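Does a Quiet Room Help You Remember? A Report on Our Reading Room Study

Group members: Hiu-tung Lui, Naveen Uniyal, Mansa Bonsu
Supervisor: Yuk-lan Man
Submitted 5 October 2025

1. Why we chose this

Everyone on our course has been told to study somewhere quiet. The advice is on the library posters and in the welcome pack, and our school teachers said it too. When we went looking for the grounds for it, we found plenty of pages repeating the claim and very few that said how much difference silence makes, or to whom. Two of us already believed it. Mansa did not, and has asked us to record that she works with the radio on.

2. What we did

We asked first-year students to read a passage of 1513 words on the history of canals and then answer recall questions on paper. Half read it in a quiet room and half read it with a recording of café noise playing. The passage was picked for being dull. We did not want anyone to know the subject already, although one reader had grown up next to a lock and scored full marks.

After dropping unfinished papers we had 117 to mark. Each was marked by Hiu-tung and then again by Naveen, who could not see the first mark. Where they disagreed, Yuk-lan Man settled it.

3. The rooms

Both rooms were on the same corridor and had the same chairs. Floor covering matters more than we expected when planning, as hard floors carry every footstep and scraped chair leg. We looked at several rooms before booking and turned down the tiled ones. 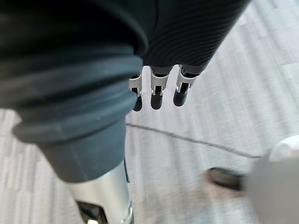 Figure 1. Pale carpet, with a robot's forearm and fingers over it.

We measured the sound level with a phone app called Solell. We do not put much weight on its readings. Two phones side by side gave different numbers, and the makers do not say how the app is checked. We report only that the café recording was plainly louder than the quiet room, which nobody needed an app to tell them.

4. What we found

The quiet group did slightly better. The gap was small enough that moving a few papers from one pile to the other would have wiped it out, and we are not prepared to call it a result. The students who said they usually worked with noise did no worse in the café room than the others did in the quiet one. That sounds like a neat finding, but we only thought to look for it after the marks were in, so it should be treated as a guess.

We also asked readers how well they thought they had done. Those in the quiet room were much more confident. Their marks did not bear this out. If quiet does anything, it may be that it makes people feel they are learning.

5. Problems

The sessions were run in July, when the only first-years still around were those with resits or summer jobs on campus. They may not be like the rest of the year. The quiet sessions were mostly in the morning and the noisy ones after lunch, which was our own poor planning and could explain the whole gap. Ten minutes of recall also says little about an exam three months later.

6. What we would change

Swap the rooms and times halfway through. Use a proper sound meter. Test the same people again a fortnight later. Until someone has done that, we think the library should take "proven" off its poster.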